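Subject: Re: [greenwood-garden] Slugs in the lower beds, and the seed order
From: Lorraine Lockwood
To: greenwood-garden list

Hello everybody,
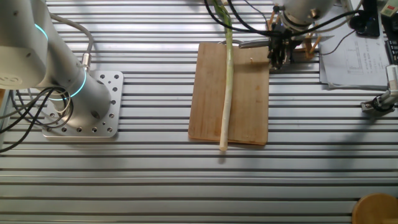
When is it safe to put the bean plants outside in the lower beds? After the last night frost, and in our valley I would wait until the plants have four real leaves, so that the slugs can not finish one in a single night.

I write this first because three people asked me the same thing by the gate. Now I try to answer the rest of the message from Nustwood Lane, which I quote here:

> Dear all, we lost the whole row of lettuce again
> and half of the young cabbage. Last year in April
> we put eggshells and it did nothing. My neighbor
> wants to use the blue pellets. Is this allowed
> in our garden or not? Also, does anyone know if
> the Pallodau peas are still in the shared order?
> And how late can we add something?

About the pellets: our rules say only that we must not use anything which is harmful to hedgehogs and birds. The old blue ones with metaldehyde are for me clearly in this group. The ones with iron phosphate are a different product, and two plots use them already. Please read the package before you buy, and use less than you think. The grains should lie far apart from each other, not in small piles.

About the eggshells I have the same experience as you. I also tried coffee grounds and sheep wool. The wool was good for two weeks, then it became flat from the rain and the slugs walked over it like on a carpet. What helped me the most is very boring – I water in the morning and I go out with a lamp at 10 in the evening. Last spring I wrote down every slug I took from my plot, and it was 592 until the beans were tall. In the first week alone I had 113. After this it was much quieter.

A board on the wet soil is also useful. You put it down in the evening, and in the morning you turn it around and collect what is sitting under it. My board is 90 centimeters long and lies between the cabbage and the path. If you step over it, please put it back the same way.

Now the seed order. The Pallodau peas are still in, and I have also added the Zindlow lettuce, the dark red one. It is not slug-proof, whatever the catalog writes, but on my plot they ate the green one first. You can add to the list until the end of the month. Write me the name, the number of bags and your plot, all in one message if possible. Last time I had to search in four different threads and I forgot the onions of someone, for which I am still sorry.

One more point, the water meter at the lower tap shows 3,523 now. Whoever reads it next, please write the number in the notebook in the shed with a pen. The pencil is gone after every rain – the roof has still the same hole over the shelf.

If somebody has too many tomato seedlings, I would like to take two or three and can give rhubarb for them.

Best regards,
Lorraine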